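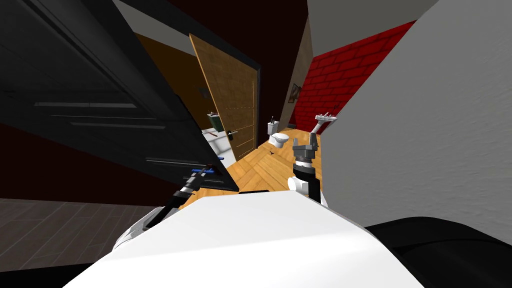 Base camera rolls over during whole-body approach, and the grasp drops out when I reset it

Posted by puddlejumper, May 27, 2020

Hi everyone, and thanks in advance for reading a long one. I've been teaching myself mobile manipulation in simulation over the winter, using the Tumitz controller with a two-armed robot in one of the stock house interiors. The job is a plain one: drive through the house, find the blue rod, close the right gripper on it and lift.

My trouble is with the approach. I let the planner treat the torso as free so it can reach further, and it happily leans the whole upper body over to save a bit of arm motion. The head camera goes with it, my pose estimate starts to wander, and by the time the wrist camera takes over, the target is off to one side. I added a reset that straightens the torso before the grasp, but then the arm plan is stale and about half my attempts close on nothing. I ran 90 attempts in April and honestly couldn't see a pattern.

Should I lock the torso, or is there a kinder way to tell the planner I'd like it upright? I'd rather keep the extra reach if I can.

Chepkoech Ogola

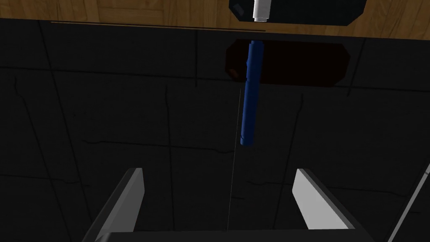 Your planner is doing what you asked, so don't be too hard on it! Torso roll costs nothing in the default Tumitz setup, and anything free gets used. I had the same behaviour on my own project and fixed it with a soft cost on roll and pitch, starting at 26 and easing down until I got my reach back. The second half of your trouble is the handover between cameras. At the point where the rod sits between the open fingers in the wrist view, still well above them, you want to stop trusting the head camera altogether and servo on the wrist alone. Blue against a floor that dark is about as easy a colour split as you'll ever be given, so a simple threshold and a line fit down the long axis will do. Use the fit for the tilt too — even a few degrees of lean matters once the fingers are close.

And please replan after your reset. Straightening the torso moves the shoulder, so every joint target you saved before it is wrong. I call the planner again from the new posture and it takes 169 milliseconds, which you won't notice.
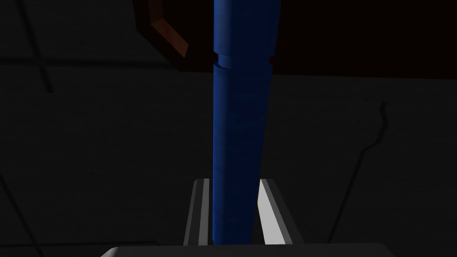
Wrist camera, rod between the fingers, groove near the top.

One last thing, about where to close. If your rod model has a groove in it, aim for the plain shaft and leave a margin below the collar. My contact solver used to jitter terribly whenever a finger pad straddled an edge, and I spent a good long while blaming friction for it.

millbank_tom

just lock the torso. life's short

Lema

I'd go along with Chepkoech on the soft cost, with one small addition. Check which frame your gravity vector is in. In the older Prudow plugin it was reported in the camera frame, so an "upright" cost would keep the camera level with itself and do nothing at all for the body. You can spot it quickly: print the cost while the robot is leaning, and if it stays at zero, there's your culprit. It's fixed in build 327.

Locking is fine as a test, mind you. If the grasps all come good with the torso locked, you'll know the arm side is healthy and can go back to tuning with an easier heart.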